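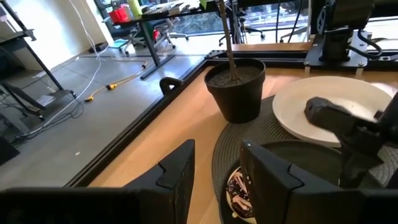 Ticket 470 – wrist view lags behind joint states, right arm closes early
Component: Tadonel perception node
Opened by: Emese Barta
Status: open, waiting on Imre

Hi Imre, me again, sorry! I've been on the table-setting task all morning and the right arm keeps closing its jaws before it's properly at the rim of the big cream-white plate. Left arm is fine. I first blamed the planner (I always blame the planner) but the planned path looks clean when I replay it in Gestis.

What I tried:
Restarted the perception node. No change.
Recalibrated both wrists. No change, and there went my coffee break.
Turned off the plant pot as a collision object, in case the planner was squeezing around it. Same early close.
Logged timestamps on both streams. Okay, now we're talking – the wrist images come in 241 ms behind the joint states, and the close trigger just grabs whichever plate pose is newest without checking how old it is.

Update, 2 pm: I rolled back to build 9 and the lag is gone. So my money's on the new image queue. I set its depth to 2 on the current build and it got better, but I still had one early close after lunch, so I don't want to call that a fix.

Could you look at how the trigger picks its pose? I'd love it to refuse anything stale and wait for the next one. Logs are in the Plunedum folder under this ticket number. I'm staying on build 9 until I hear from you.

Emese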